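About Pergate Rooms

We fit out bedrooms for motels, serviced apartments and staff lodgings. Started by Bonifacio Rivas with one ute and a rented shed, now 64 properties on the books and 174 rooms done last year. Still a small crew - 10 of us, more in September when everyone wants their rooms finished before summer.

Mostly it's bedside stuff. Headboards, side tables, lamps, phones. Guests bump into it, put wet glasses on it, drag it across the floor at midnight. We like round tables for tight corners - no sharp edges next to the bed, and you can still get the vacuum past. 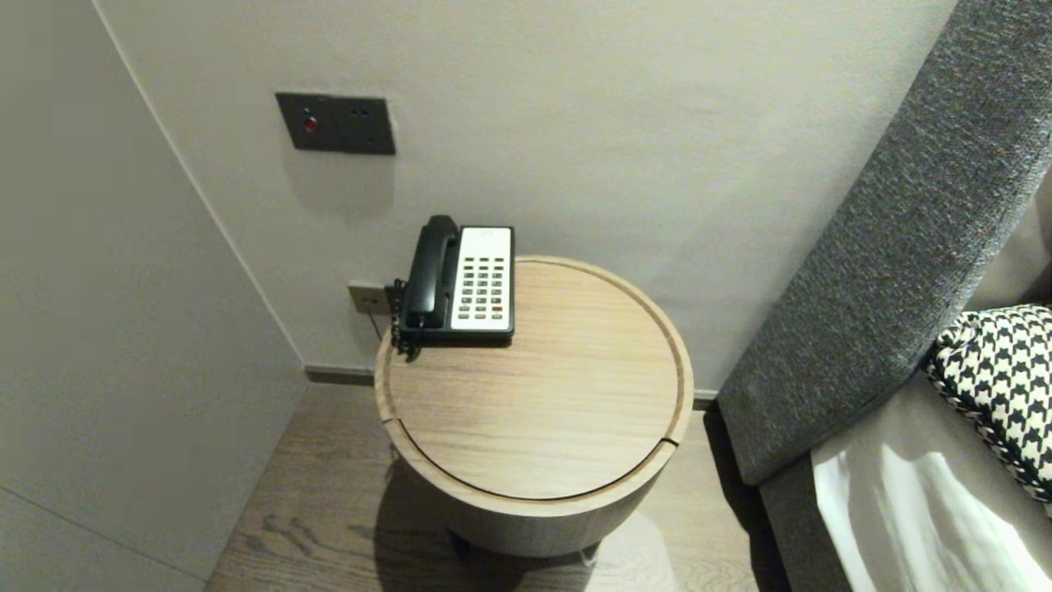
Phones are still a big part of the job, beleive it or not. Plenty of owners want a corded one by the bed and we're happy to set them up. Same with power points, tell us early where you want them.

Our two main ranges are Dundo (round) and Cifuentes (square, a bit cheaper). Repairs and touch ups too, any brand. Minimum order is one room. No maximum, biggest so far was 200 tables for Keltik. 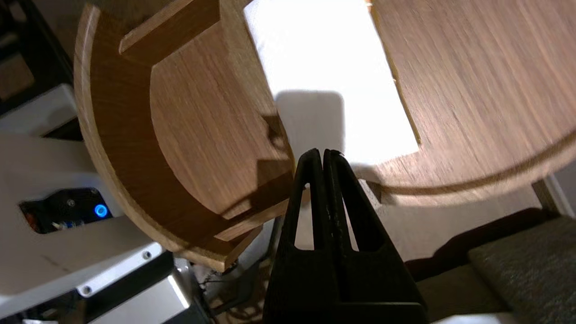
Curved rims and wood grain, up close.

Quotes are free. Ring before 4pm, or email and we'll get back to you when were off the road.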